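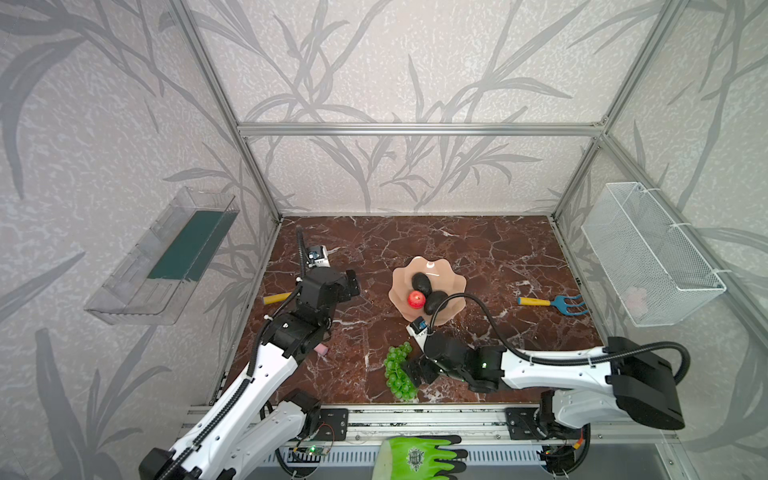 Wallpaper, Again

The owner of Gouveia, a paper shop with 617 patterns and one chair, has sold wallpaper long enough to see it die twice. "Customers come in for gray," she says. "They leave with gray. In between we look at 50 greens."

Leaves and grasses are what sell now. She blames November. "It gets dark, people want a meadow in the hall."

Her advice is to buy one extra roll, and to hang the first strip behind a door.

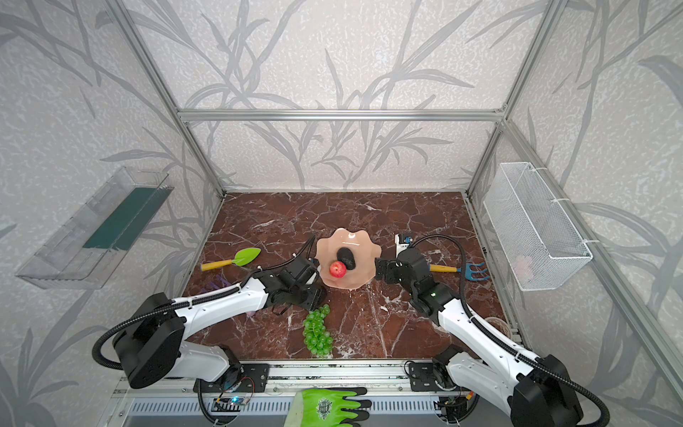
Not every buyer agrees about the extra roll. One, from Urno, says hers has been in the attic for years and she has grown to resent it. "She'll call me when the dog gets at the corner," the owner says.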